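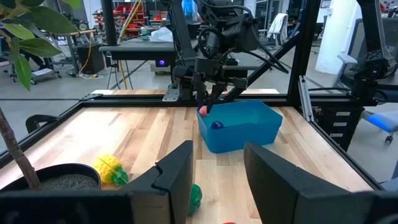 Black grippers and a blue bin at the wooden worktop.

About Jirkgate

Print this page | E-mail this page to a friend

Jirkgate is a small travel company that runs slow holidays to places with awkward connections. We go to the island of Ulano, the river town of Sornov and the upland valley of Lò, and we have been asked many times why we don't also do Tuscany. Tuscany is lovely. It seems to be managing.

The company is named after the street where it began, in a room over a shop that sold curtain rails. Drita Papadopoulos had spent years writing brochures for a much larger tour operator and had reached the point where she could no longer type the word "nestled" without lying down afterwards. Jörg Wunderlich had been leading walking groups for the same firm and was tired of being handed an itinerary in which lunch, a monastery and a three-hour coach transfer all happened at noon. They resigned in the same August, which their employer took as a conspiracy. It was a coincidence, but they went for a drink to discuss it and by the end of the evening it had become one.

The first Jirkgate holiday was a week on Ulano. The brochure was a folded sheet of yellow paper, the ferry was late, and the guest house had understood the booking to be for the following week. Everyone slept in the schoolhouse for a night and was fed by the owner's sister, who still does the first-night supper for our groups and still puts far too much dill in it. Several of that first party have been back. One of them keeps our accounts.

Where we go

Ulano

An island with one proper road, which goes most of the way round and then appears to lose interest. People come for the swimming, the quiet and the goat's cheese, generally in that order, though by the end of the week the cheese has usually moved up. We stay in the old harbour, in a house with green shutters and a plumbing system of great character. There are walks every morning and nothing at all in the afternoons. New guests sometimes ask what is meant to happen in the afternoons, and we have to explain it again.

The museum on Ulano opens when the man with the key is in. We know his cousin.

Sornov

A river town that was once important and has kept the buildings. It has a covered market, a very long bridge, an opera house with a leak over the second balcony and a tram that takes you to the old brickworks and back again for the price of a bun. Our Sornov week is the one for people who like a city but don't want to queue for it. Jörg leads most of these himself. He knows a great deal about the bridge. If you would like to know less about the bridge, walk near the back.

We use a family hotel behind the market. Rooms at the front are noisy from five in the morning, when the vegetables arrive. Rooms at the back look out on a wall. We say so on the booking form and let people choose, and the split is remarkably even.

Lò

The valley of Lò is reached by a train, a smaller train and a bus whose driver also delivers the post. The pass at the top stands at 791 metres, a height that will not impress a mountaineer but does tend to quieten the talkers. In between there are beech woods, hay barns, chapels with the door on the latch, and soup. Lò takes soup seriously. Drita has been working on a page about the different kinds since we launched the website and it will be ready when it's ready.

Please don't choose Lò for the nightlife. There is a bar. It shuts when the barman's wife rings.

How our holidays work

Groups are up to 14 people, plus a leader. That is as many as will fit round the table at Ulano with their elbows in, and we have kept it as the rule everywhere. Bigger groups would make us more money, as our bank likes to remark, but then someone would have to carry a flag on a stick, and neither of us is willing.

We travel by train, ferry and local bus wherever those exist. It takes longer. We've found that people who dislike this find out by reading the itinerary, so we write the itinerary truthfully: if there is a wait of an hour and a half at a junction with a closed buffet, it will say so, and it will suggest sandwiches. You can fly and meet us there if you prefer. We'll be pleased to see you and we won't go on about it, or Drita won't.

Breakfast and most suppers are included. Lunch is left to you, as we think grown adults should be allowed to eat crisps on a wall now and then. Dietary requirements are no trouble in Sornov, little trouble on Ulano and a matter for advance negotiation in Lò, where the cook at the inn regards vegetarianism as something that clears up with rest.

There's no single supplement on any of our weeks. Half our guests come on their own and we never saw why they should pay extra for the privilege of not snoring at anybody.

The deposit is £60 and the balance falls due before you travel, on a date printed in large type on your invoice. If we cancel, you get the lot back. If you cancel, the booking conditions apply, and we've tried to write those in English too. Our solicitor put some of the commas back.

Who you'll be dealing with

Drita Papadopoulos looks after bookings, hotels, ferries and complaints. She answers the telephone herself and will tell you if she thinks you've picked the wrong holiday. This has cost us sales. She grew up in a family that ran a boarding house, and can detect a damp mattress from the landing. Before any new place goes on our list she spends a night in its worst room, and the owner isn't told which one she'll be asking for.

Jörg Wunderlich plans the walks and leads a good many of them. He speaks four languages and is reserved in all of them until somebody mentions railways. His walking notes are well known among our regulars for their exactness ("turn left at the gate that will not open") and for a lingering bitterness about a stretch of path outside Lò where the waymarks were repainted in the wrong colour. He has written to the district office. The district office has written back. We have a folder.

We also work with local leaders in all three places, most of whom have been with us from the early years. They are paid properly and on time, and they set the pace. If your leader says it's going to rain, take the coat, however blue the sky and however much you've read on your phone.

Things we get asked

How fit do I have to be? For Ulano, fit enough for a couple of hours on stony paths. For Sornov, fit enough for cobbles. Lò has some real hills in it, and on the day of the pass we'd ask you to be frank with yourself. The bus goes up too, and there's no shame in the bus.

Will I be the oldest? Or the youngest? Probably not. Our groups are mixed, with a lean towards people who have recently stopped going to meetings. Children are welcome if they can stand being talked to about bridges.

Is there wi-fi? In Sornov, yes. On Ulano, in the kitchen. In Lò, the inn has a notice saying there is.

Do you do private trips? Now and again, for choirs, reading groups and the occasional family with a big birthday coming. Ring and ask. We turned down a stag party once and have never regretted it.

Will you be adding anywhere new? We look at somewhere most years and usually come home and decide against it. A fourth destination has been "nearly there" for so long that it has its own drawer in the filing cabinet. When we're sure of the mattresses we'll announce it.

Coming to see us

The office is up the stairs at number 2, Jirkgate. The curtain rail shop has gone and there's a bakery in its place, which has done the carpets no good but has greatly improved attendance. Callers are welcome on weekday mornings. Bring your questions, your maps and your reservations in both senses, and ring first if you want to see Jörg, who is often away and sometimes merely out.

We send a newsletter in spring and autumn to anyone who asks for it. It has next season's dates, a recipe, and a letters column which has been occupied since last year by a disagreement about walking poles. To stop receiving it, tell Drita. She will take it quite well.

Contact us | Booking conditions | Privacy | Page last updated 7 October 2019 | © Jirkgate. All rights reserved. | Back to top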